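Brallby Packing Hall, Monthly Walk-Through, Conveyor and Robot Arms
Filled in by Neema Ondieki, July

1. Emergency stop reachable from both sides of the belt: OK
Comment: Tested before the 6 a.m. start. Everyone on the early crew took a turn pressing it, which I was very glad to see!

2. Belt surface and side rails: OK, watch
Comment: Some scuffing on the green. It's only cosmetic so far, but please wipe it down at each shift change all the same.

3. Cables clear of the arms through their full reach: OK
Comment: I ran both arms at slow speed and stood there longer than I needed to (I do enjoy watching them). 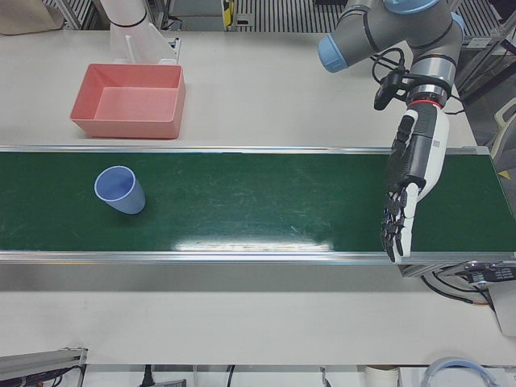 4. Walkway and seating: needs attention
Comment: Now that the job is more watching than lifting, people sit for long stretches, and chairs creep in toward the belt. Let's mark a line on the floor and stay behind it.

5. Crew training: partly done
Comment: Several of you told me you miss chatting across the belt, and I have passed that on to Zendness along with the request for longer rotations. Refresher still owed to the late crew.

6. Service interval, 3,000 hours: due soon
Comment: Meter reads 2,960. Please book it now.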